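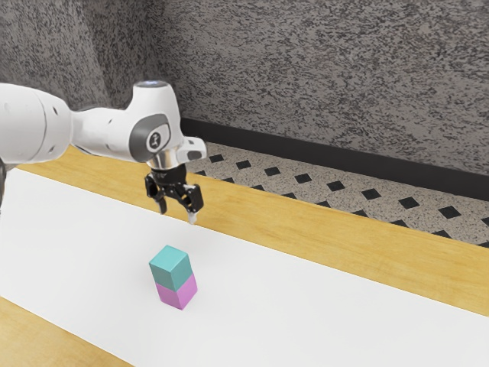 By Eirlys Harries
Fiction | 4 min read

The unit at Prondberg had been stacking the teal cube on the pink one since six in the morning. Ifans read the log standing up, with his coat on.

The customer was a linen and crockery hire firm in Distville. They wanted a machine that would clear a draining rack, stack plates by size and put the stacks on a shelf. The contract said plates. The test plan said cubes first, in simulation, then cubes on the bench, then plates.

"What's the figure?" he asked.

"800 trials overnight," said Jumurus. "17 failures."

"All the same kind?"

"Two kinds. In most of them it lets go early and the top cube lands crooked. In the others it reports a good stack and there isn't one."

Ifans took off his coat. The first kind was a matter of timing in the release and could be tuned. The second was a matter of belief. He asked to see one, and Jumurus opened the replay on the left-hand monitor. The fingers opened over the white strip. The cube dropped on its edge, rolled and stopped. The arm rose to its waiting height and the log recorded a success.

"Why did it pass that?"

"It checks that the fingers are open and the arm is clear. Both were true."

"It doesn't look at the stack."

"It looks before. There's no check after. We took it out in August to save time on the cycle."

"How much time?"

"2 seconds."

He wrote that down. A person at the Distville site cleared a rack of 70 plates while talking to somebody else and listening for the kettle. Ifans had watched her do it. She picked up two or three at once, turned a chipped one over, put it aside and did not break off her sentence. He had tried to write the task out as steps on the train home and had given up at the tea towel.

"Put the check back," he said.

"Then we miss the cycle time."

"We miss it with the plates on the shelf."

Jumurus made the change and restarted the batch. The two cubes went back to their starting places, the counter went to zero, and the arm came across the table. It closed on the teal cube, lifted, moved, lowered and let go. It stayed where it was and looked. Then it logged a success and began again.

They ate lunch at the desk. By three o'clock there had been four crooked stacks, and the machine had reported all four as failures. Jumurus drafted a note to the customer. It said that the release timing was still under work, that false reports had stopped in the current batch, and that plates would not be attempted this month.

Ifans read it and struck out "attempted". He put in "promised".

He washed both mugs in the small sink by the door, dried them and stood one inside the other. The top one leaned. He moved the handle round until it sat properly, and went back to read the log.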